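Two Grippers, One Kitchen

Aisling Costello had been at her desk since before the canteen opened, and she was already on her second pot of tea when I sat down beside her. She and Finbarr Egan have spent much of the spring at Urudero comparing grippers in simulation, and the kitchen is where they begin.

“People expect us to start with bolts and boxes,” she told me. “But a tomato is a lovely test, you know — it's round and it's smooth, and the two fingers only touch it in two places. If a gripper is going to be awkward, you'll find out there.”

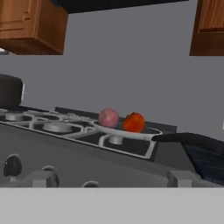
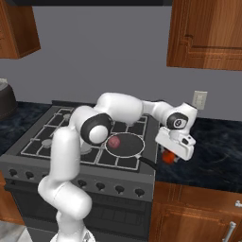
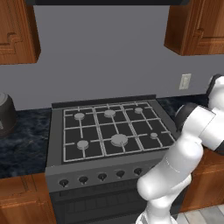 The stove and the orange-brown cupboards appear in all three views.

What they disagree about

Finbarr prefers the Foley, a plain parallel gripper that he describes, fondly enough, as “a pair of tongs with manners”. Aisling leans towards the Vutance, whose softer pads forgive a poor approach, though she grants that it is slower to let go. Each gripper gets 25 attempts at a task before they swap, and they keep the arm and the controller the same throughout.

“We argued for a week over closing speed,” Finbarr said. “I wanted it quick and Aisling wanted it gentle, and in the end we ran both, so that was another week gone.”

The next round is planned for November, with a wrist camera added.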